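Folding and Sorting Questions - Larnura Laundry & Linen

We get a lot of the same questions at the drop-off counter and in our inbox, and most of them are good ones, so we've gathered them up on one page. If yours isn't covered, send us a note through the contact form or just ask when you bring your bag in. We like talking about this stuff, probably more than is healthy!

How long does a wash-and-fold order take?

Anything dropped off before 11 in the morning is ready the following afternoon. Bedding and towels can take an extra day in winter, when every household in Prumstead seems to strip its beds in the same week. If you need something sooner, tell us at the counter and we'll do our best to squeeze it in - we can't always promise, but we've managed some tight ones.

Do I need to sort my laundry before I bring it?

You don't have to, no. We sort everything by color and by fabric before it goes anywhere near a machine. It does help a great deal if you check the pockets, though. Tissues are the worst of it, and lip balm is a close second.

Can I ask for a particular detergent?

Yes. Our regular detergent is unscented and works well for most people, and we keep a lightly scented one for those who miss that smell. You can also bring your own in a labeled bottle and we'll keep it on the shelf with your order number. My own order number is 371, if you're wondering whether the staff pay for their laundry like everyone else. We do.

Will my socks come back in pairs?

They will if they arrived in pairs! Socks get matched up at the very end, after everything else in the order has been folded, so that the last stragglers have had every chance to turn up inside a pillowcase or a sleeve. Any sock left without a partner comes back in a small paper envelope at the top of your bag, and we hang on to any mate that surfaces later for 47 days. Please do look in the corners of your fitted sheets before you write to us. I say this with love.

Should socks be washed inside out?

I think so, especially athletic socks and anything thick. The inside is where the sweat and skin end up, and the outside pills less when it's turned in. Dress socks are fine either way. Whatever you choose, please unball them first, because a balled sock comes out of the wash with a soggy lump in the middle and then takes twice as long to dry as its neighbors.

How do you fold socks? My mother always balled them.

So did mine, and I went on doing it for years. Balling is quick and it keeps a pair together, but it stretches the cuff of whichever sock is on the outside, and after a while that one starts sliding down into your shoe. We fold ours flat instead. Lay one sock on top of the other with the toes pointing the same way, smooth them out with the side of your hand, bring the toe up toward the cuff, and fold once more if they're long. They'll stand up in a drawer quite nicely. If you prefer yours balled, write it on your ticket and we'll ball them with no hard feelings.

A clear, smooth table makes all of this easier, by the way. Folding on the bed is comfortable enough, but the mattress gives under your hands and the folds come out soft. Any table you can stand at without stooping will do, and pale wood is a pleasure to work on, although beige things do blend into it a little.

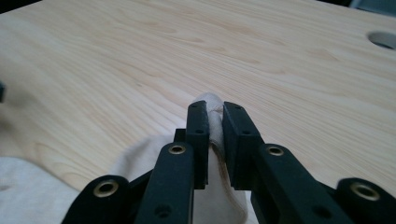
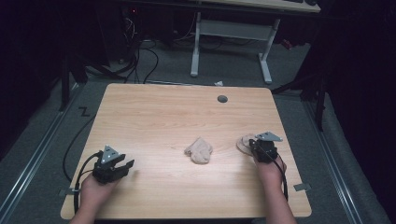

The other thing I'd suggest is doing one kind of item at a time. All the shirts, then all the pants, then the towels, with socks left for last. Your hands find a rhythm that way, and you aren't changing your mind about how to fold every few seconds. Put some music on, or a ball game.

My beige and cream things have gone gray. Can you fix that?

Often we can improve them, and now and then they come back beautifully. Graying usually comes from washing pale things with dark ones, or from using too much soap, which leaves a film that holds on to dirt. We soak them in warm water with an oxygen bleach and rinse them twice. Wool and silk need a gentler hand, so point those out when you drop off.

Do you offer folding lessons?

We do, and they're more fun than they sound. The next one is in May at our Mabula Street shop, and you're welcome to bring a basket of your own clean laundry and go home with it done. Fitted sheets get a good half hour to themselves, as they should.

What happens to clothes that are never picked up?

We'll call and email you first, more than once. After that, anything still wearable goes to the Skokus clothing closet, which took in nearly 1000 pieces from us last year, a good many of them sweaters. If you've been away or under the weather, please just let us know and we'll keep your bag on the shelf until you can get here.

Page last updated 24/03/2019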